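FOR IMMEDIATE RELEASE
June 6, 2022

Vedach asks Tinton to face the dining table

Household tidying service Vedach today opens its Clear Table sessions in Tinton, aimed at homes where dinner is eaten standing up. The idea was tried in Metdale in March, where more than 500 households signed up and a fair number found their tablecloths again.

The method is modest. Everything soft goes into one heap in the middle of the table, an open cardboard box goes beside it, and the kettle goes on.

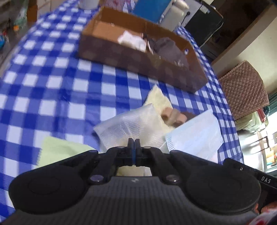
Towels go with towels, cloths with cloths, and mesh bags with whatever they were bought for, if anyone remembers. Each session lasts 2 hours. Vedach supplies no baskets, labels or matching tubs, having noticed that these mostly end up on the table too.

Face masks now have a step of their own, between tea towels and things that might be useful one day.
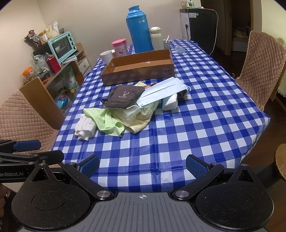 Cloths, a yellow towel and face masks on a checked tablecloth, with a shallow cardboard tray behind.

Vedach has set aside 2,000 places for the summer. Bookings are taken at the Carrasco Hall desk, Tinton. Cardboard boxes are not provided, as most homes appear to have plenty.

ENDS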